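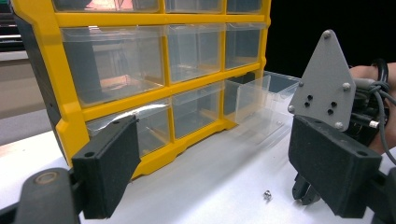
Nonalow is a novel by Imke Rieger, published by Lenz on 3 January 2022. It is set in a river town of the same name and follows a land surveyor, Marel, who is sent to redraw the boundary between the town and the neighboring province of Rornia. It was Rieger's first novel after a career spent mostly in short fiction.

Plot

Marel arrives in Nonalow in February, when the river is high and the fields on the east bank are under water. The old boundary follows the river, but the river has moved since the last survey, and several farms are now on the wrong side of it. The town clerk wants the line left where it was drawn. The Rornian office wants it to follow the water.

While waiting for the flood to go down, Marel rents a room above a closed pharmacy and begins to read the field books of the previous surveyor, who left town before finishing the work. The books are neat at first. Later entries mix measurements with notes on meals, quarrels and the health of a horse, and some of the distances do not agree with each other. Marel comes to suspect that the earlier surveyor changed the figures to keep one family's orchard inside the town.

In the second part the water falls and Marel walks the line. The orchard is found to be abandoned, and the family has moved to Rornia. Marel must decide whether to correct the old figures, which would take nothing from anyone now living there but would undo a favor done at some risk. The novel ends before the map is handed in.

Structure and style

The book runs to roughly 200 pages and is divided into two parts, "High Water" and "The Line." The first is told in the past tense and the second in the present. Passages from the field books are set in italics and are not always dated, so the order of events in them has to be worked out by the reader. Dialogue is printed without quotation marks.

Rieger's sentences are short, and she gives very little physical description of her characters. Marel's age is never stated. The landscape gets far more space, and the chapter on the drained fields — which has almost no plot — is the longest in the book.

Background

Rieger began the story as a short piece about the rented room. In that version there was no boundary dispute, and the person in the room was a piano tuner. She put it aside and came back to it after reading a set of local survey records, which gave her the form of the field books. The abandoned pharmacy was kept from the first draft.

Neither Nonalow nor Rornia is placed in a real country. Money, when it is mentioned, is simply called money, and the period is left open. There are telephones and trucks, but Marel works with a chain and a level.

Reception

Reviews were generally favorable. Several praised the field book passages, and the orchard chapter was later printed separately in an anthology of rural writing. Some reviewers found the second part slow and objected to the ending, which they felt left the main question unanswered. Others read the missing map as consistent with the rest of the book.

A paperback edition followed, with a short afterword by the author and a few corrections to the distances in the field books. Rieger left the errors attributed to the earlier surveyor as they were.

See also

Epistolary novel
Maps in fiction
Unreliable narrator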